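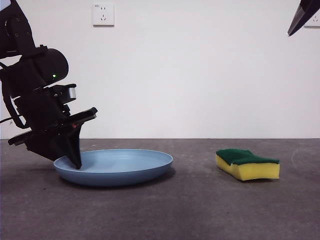 24. August 2024

Laufzettel Spülmittelreihe, Fortsetzung von Juni

Heute die zweite Hälfte der Proben aus der Manalo-Lieferung angesetzt. Ziel bleibt: herausfinden, warum die Rezeptur mit dem neuen Verdicker im Kühlraum trüb wird und bei Raumtemperatur nicht wieder ganz aufklart. Till hatte im Juni auf das Salz getippt. Ich glaube inzwischen eher an das Tensidgemisch, kann es aber noch nicht belegen.

Angesetzt wurden 6 Becher mit je 1.000 g, Grundrezeptur wie gehabt, Leitungswasser aus der Gerkgate (Xóchitl wollte kein entsalztes, weil der Kunde auch keins nimmt). Salzgehalt von Becher zu Becher erhöht, alles andere gleich. Rührer auf kleinster Stufe, sonst zieht er Luft und man wartet den halben Vormittag, bis der Schaum weg ist. Bei Becher 4 trotzdem Schaum, den habe ich eine Stunde stehen lassen und erst dann gemessen.

Viskosität: steigt bis Becher 4, danach fällt sie wieder ab. Also die übliche Salzkurve, nur liegt das Maximum früher als bei der alten Ware. Höchster Wert 1.683 mPa·s, Spindel wie beim letzten Mal, abgelesen nach einer Minute. Becher 5 und 6 laufen vom Löffel wie Wasser mit etwas Zucker drin. Wer hier »mehr Salz« sagt, macht es also dünner.

Trübung: Becher 1 bis 3 klar. Becher 4 leicht milchig gegen das Fenster gehalten, 5 und 6 deutlich. Alle sechs stehen jetzt im Kühlraum, oberstes Fach links, beschriftet. Bitte nicht umräumen, die Tür zieht unten kalt und dann stimmt der Vergleich nicht mehr.
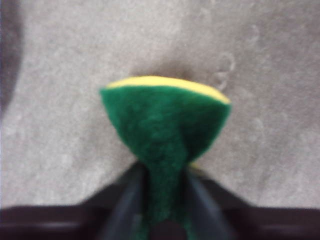

pH noch nachgezogen, weil ich ihn morgens vergessen hatte. Liegt überall im Soll, Becher 6 einen Hauch höher. Die Elektrode kriecht aber wieder, das dauert jedes Mal ewig, bis der Wert steht. Pufferlösung pH 7 ist fast leer – neue bestellen, die andere Flasche im Schrank ist abgelaufen.

Telefonat mit Sonholm wegen des Verdickers. Sie sagen, die Charge sei unverändert, nur das Gebinde sei neu. Analysenzertifikat soll per Mail kommen, bisher nichts da. Wenn es da ist, bitte mit dem alten vergleichen, vor allem Restfeuchte und Salzanteil. Falls das Zeug selbst schon Salz mitbringt, wäre das frühe Maximum erklärt und Till hätte zumindest halb recht.

Duft: Trukora hat zwei Muster geschickt, Zitrone und etwas mit Gurke. Zitrone in einen Rest von Becher 2 gegeben, bleibt klar. Gurke macht sofort Schlieren, die auch nach längerem Rühren nicht weggehen. Müsste man mit Lösevermittler noch einmal probieren, hat aber keine Eile. Xóchitl mag die Gurke, ich finde, es riecht nach nassem Keller.

Kleinkram: Waage driftet nach dem Einschalten, mindestens eine halbe Stunde warmlaufen lassen. Der große Spatel hat eine Kerbe, damit zerkratzt man die Becher. Abzug brummt wieder, ist gemeldet.

Offen:
– Becher nach 7 Tagen aus dem Kühlraum nehmen, Trübung sofort und nach zwei Stunden notieren
– Becher 3 und 4 wiederholen, Salz dazwischen in kleineren Schritten
– eine Probe mit der alten Verdickercharge, der Rest im braunen Glas müsste reichen
– Zertifikat Sonholm
– Till fragen, wo seine Tabelle vom Juni liegt, im Ordner ist nur die erste Seite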